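Looking after a dishwasher-loading robot in a home kitchen

Most of the trouble people have with a kitchen robot comes from small jobs that get skipped. The tips on this page are for a two-finger arm on a wheeled base, the kind that opens the dishwasher, pulls the racks and puts plates away. Ours is a Pai base with a Drillero gripper, but the jobs are much the same on other makes.

Switch off first

Press the stop button, then turn the main switch off and wait 30 seconds before you touch the fingers. The arm can settle a little when the motors let go, so keep a hand under the wrist. Park the base on a level part of the floor with the wheels locked.

Cleaning the fingers

Grease from plates builds up on the inside faces. Wipe them with a damp cloth and one drop of dish soap, then with plain water, then dry them. Do not use scouring powder. Check the notches with a toothpick. Dried food in there will stop the fingers from closing all the way, and then the machine thinks it is holding something when it is not.

If your fingers have rubber pads, look at the edges. We use Lastex pads and change them when a corner starts to lift. Pull the old pad off slowly, clean off the glue with rubbing alcohol, and let the new one sit 10 hours before the first job.

Setting the stop position for the dishwasher

The base has to stop square to the door every time. Find the spot by hand with the fingers open and empty, then save it. Check it again after you mop, move a rug or change a wheel. 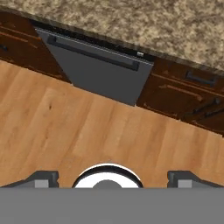

Dishwasher door and bar handle from the robot's side, fingers apart.

A long bar handle is easier than a recessed one, but aim for the middle of the bar. If the arm pulls near one end the door can twist on its hinges, and you will hear it - a dull click on the way down. Save the height with the door fully shut. Then run the opening move at the slowest speed and watch the gap between the fingers and the door panel. We leave 18 mm. At 11 mm ours scraped the paint.

Cabinet handles next to the dishwasher can catch a wide gripper. Run the whole move once with your hand on the stop button and see how close the outside of each finger comes to them.

Wheels and floor

Wood floors are kind to wheels but grit is not kind to wood. Turn each wheel by hand and pick out hair and crumbs. A wheel that drags on one side will pull the base off its saved spot, and you can waste an evening adjusting the arm when the arm is fine.

If the fingers close unevenly

Clean them first. If that does not help, run the zero routine from the menu with nothing between the fingers. Still uneven - check the two small screws at the root of each finger and snug them up with the key that came with the gripper. Do not force them. A stripped screw means a new finger, and ours took most of February to arrive from Drerham.

Last updated 14 March 2026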